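January 3, 2021

The arm lives at the far end of the shared workshop now, and I've spent most of the holiday fussing over its fingers. I'm on the Hemmin set at present, and the toy corn is my favourite test.

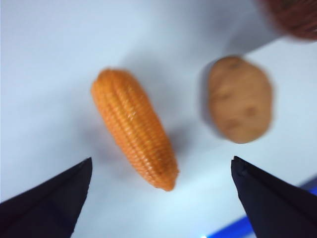
Have you tried slowing the close right down, asked Griltley under my October post, and yes, I have, to 24 on the dial (bliss!).

Baskets are another matter, as the rim gives the fingers so little to hold.
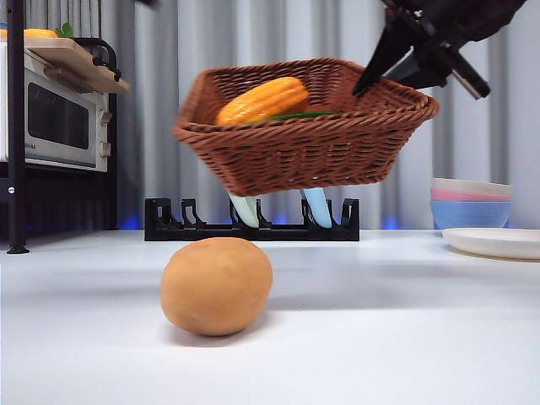

My brother reckons the wrist motor wants more cooling before I try anything heavier, so a little fan is on order.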